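**Planner treats wire mesh rack as free space, arm clips the rim on the way in**

Posted by Hrvoje Janevski, 2 February 2021

I'm using Clirosora for planning, with the collision map built from the depth camera on the head. The task is putting sauce bottles into a two-tier black wire rack. Solid shelves were fine. With the mesh, most of the grid squares come back as holes, so the planner sends the bottle straight through the side. In the last run 8 placements out of 126 ended in a contact stop, all near the top rim. The held bottle is attached to the gripper as a cylinder.
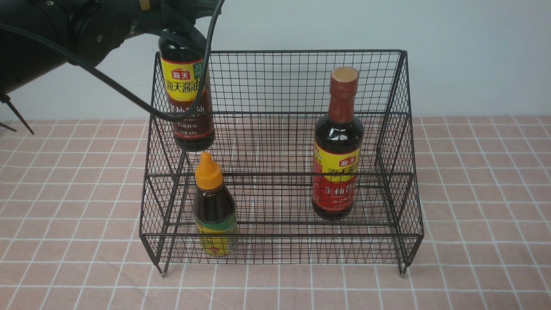 Blagoje Dumitrescu

Don't try to map the mesh at all. Depth on thin wire is poor and smaller voxels will only slow you down. Fit a model of the rack instead – one thin box for each side panel and each shelf, with the tops left open – and clear the sensed points inside it. Then check two things:

- the attached cylinder covers the whole bottle down to the base, as the default is often too short
- the last part of the move is a straight line down, planned separately

Also add the cable as a padded shape on the wrist. It hangs well outside the arm's own collision model.

Lumturie Mujić

Had the same with a dish rack. I just raised the padding to 3 cm and it went away, though some slots became unreachable.

Špela Vasić

The boxes worked for me too, but only after build 3410. Before that, clearing the points also removed the attached object.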